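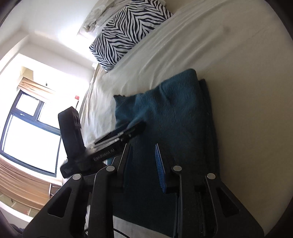 Werkstattbuch Textil, Oten
4. Dezember 2020
Lesezeit: 3 Minuten

Cunex-Ausrüstung auf Frottee, Fortsetzung. Zwei Chargen von Galanis liegen seit Anfang der Woche im Regal, beide laut Lieferschein »voll ausgerüstet«. Was »voll« heißen soll, steht nirgends. Ich habe nachgefragt und als Antwort den Prospekt bekommen, den wir seit Juni schon haben.

Behauptet wird zweierlei: Das Handtuch riecht nach mehrtägigem Gebrauch nicht muffig, und es bleibt weich, auch ohne Weichspüler. Zur ersten Behauptung gibt es im Prospekt eine Kurve ohne Achsenbeschriftung, zur zweiten das Wort »spürbar«. Damit kann ich nichts anfangen.

Gewaschen bei 30 Grad, drei Durchgänge, flüssiges Waschmittel aus dem Kanister, kein Weichspüler, auf der Leine getrocknet. Vergleich wie immer gegen die unbehandelte Fela-Ware aus dem Altbestand. Hier liegt schon das erste Problem: Die Fela hat einen längeren Flor und ist lockerer gedreht. Wenn Cunex sich anders anfühlt, kann das an der Ausrüstung liegen oder einfach am Garn. Eigentlich bräuchten wir die Galanis-Ware unausgerüstet. Ist angefragt, angeblich »nicht vorgesehen«.

Griff: Nach der ersten Wäsche war Cunex deutlich glatter als Fela, fast schmierig. Nach der letzten konnte ich mit geschlossenen Augen keinen Unterschied mehr feststellen, der mir eine Wette wert gewesen wäre. Mein Verdacht ist, dass ein guter Teil der »spürbaren« Weichheit ein Silikon ist, das sich herauswäscht. Belegen kann ich das nicht. Das Spülwasser der ersten Wäsche hat stärker geschäumt als bei Fela, aber das kann auch Restavivage aus der Weberei sein.

Saugprobe: Tropfen auf den Flor, Zeit bis zum Einsinken. Frisch aus der Packung stand der Tropfen bei Cunex als Perle und rollte beim Kippen herunter. Für ein Handtuch finde ich das bemerkenswert schlecht. Nach den Wäschen normal. Im Prospekt heißt es dazu »entfaltet seine volle Saugkraft mit der Zeit«. Das gilt für jedes Frotteetuch, das ich je in der Hand hatte.

Geruch: Hier traue ich den eigenen Ergebnissen am wenigsten. Streifen feucht in Schraubgläser, zwei Tage auf die Fensterbank, dann gerochen. Cunex milder als Fela, ja. Aber ich habe die Gläser selbst beschriftet und wusste bei jedem, was drin war. Außerdem stand die Fela-Reihe näher an der Heizung, das habe ich erst beim Abräumen gemerkt. Die Reihe gilt also nicht. Wiederholen, verblindet, alle Gläser in den Schrank.

Farbe: kein Abrieb auf weißem Baumwolllappen, weder trocken noch nass. Das ist die einzige Stelle, an der ich nichts zu meckern habe, und mit Cunex hat sie vermutlich nichts zu tun.

Flusen: Sieb nach jedem Durchgang geleert und in Tütchen aufgehoben, noch nicht gewogen. Die Feinwaage driftet wieder. Wer sie zuletzt hatte, bitte nachschauen, ob das Justiergewicht noch im Kasten liegt, ich finde es nicht.

Vorläufig würde ich im Bericht nichts schreiben, was über »nach drei Wäschen im Griff nicht von der Vergleichsware unterscheidbar« hinausgeht. Der Vertrieb hätte gern einen Satz zur Geruchshemmung. Den gibt es von mir so nicht.

Offen:
- unbehandelte Galanis-Ware, nochmals anfragen, diesmal schriftlich
- Geruchsreihe neu, Codes von jemand anderem vergeben lassen
- Spülwasser der ersten Wäsche steht noch im Kühlschrank, nicht wegkippen
- Flusen wiegen, sobald die Waage wieder stimmt

Kontakt | © Textilwerkstatt Oten | Nach oben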